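Linisitz at Rivberg: progress report on the ground floor workroom
To: Jennylyn Padilla, Zeleke
From: Estíbaliz Cabello
February 19, 2022

You asked for a plain account of where the workroom money has gone and whether the room is better for it. The short answer is that the floor is better, the lighting is better in places, and I am still not convinced by the storage. 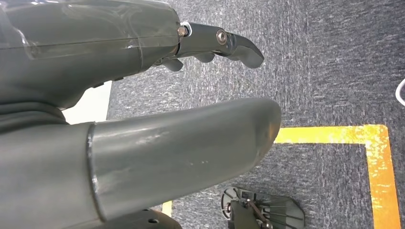

The floor was the largest item in the bid and it is finished. Pukico took up the old covering, filled the low patch by the sink and laid the new surface right up to the skirting. I had asked for a sample to be left with us for a week before we agreed to it, and that didn't happen, so we chose from a catalogue. The colour is lighter than I expected. It sweeps well and mops badly. Nestor Baluyot has tried the cleaner recommended by the fitters and a cheaper one from the cupboard, and cannot tell the difference between them. We will carry on with the cheaper one until somebody gives us a reason to change.

There is one join near the door that I don't like. Pukico say it will settle. I have been told that about floors before and I would like it looked at again while we are still holding back the final payment. Jayson Rivera has written to them and had a polite reply without a date in it.

Lighting. The new fittings are up and the far side of the room is now usable in the late afternoon, which it wasn't last winter. The bid said the whole room would be evenly lit. It isn't. There is glare over the middle benches, and people working there have begun moving their chairs round to get away from it. Diffusers would probably sort it out, but they were taken out of the order to save money and I would want to see a pair tried before paying for a full set. I don't accept the suggestion in the last meeting notes that people will get used to it.

Storage is the part I'd ask you to read most carefully. We said in the application that labelled shelving would cut the time spent setting up and clearing away. The shelving is in, and the labels are on. Usman Bajwa printed them and they are clear enough. Whether anybody saves time is another matter. We claimed 60 minutes a week in the application, and I can't find how we arrived at that figure. I have asked everyone who was involved in writing it. We took no timings before the work started, so any figure I gave you now would be a guess set against a guess, and I have left that box on your form blank.

What I can say is that things get put back on the right shelf early in the week and less so by the end of it. The deep bottom shelves have already turned into the place where anything without a label goes. Usman thinks a second round of labels would help. I think we own too much, and that a good clear-out would have cost us nothing and should have come first.

Clearing away has been moved to the last part of the afternoon, with two people down for it each day. It works when both turn up. The rota is on the wall by the door and the gaps in it are easy to see. Jayson would like to make it compulsory – I would rather see if it survives another month as it is.

Spending is within the budget overall. The floor went over, the shelving came in under, and the lighting is level only on account of the diffusers. Please don't read that last one as a saving. The invoices are with Jayson and he can send copies of any you want.

Still to do:

Pukico to come back to the join by the door, and give us a date.
Trial of diffusers over the middle benches.
Bottom shelves to be sorted, with a decision on what leaves the building.
Handles on the tall cupboard, which were in the bid and seem to have dropped out of everybody's list, mine included.

Two requests. The first is permission to move the unspent shelving money to lighting, if the trial goes well. The second is that the next report be put back until after we have kept a proper log of setting up and clearing away. Nestor has drawn up a sheet for it, start time and finish time and initials, and it goes on the clipboard on Monday. If the log shows the shelves have made no difference, the next report will say so.

Jennylyn, you also asked whether we would recommend Pukico to your other grant holders. Ask me again when they have been back about the join.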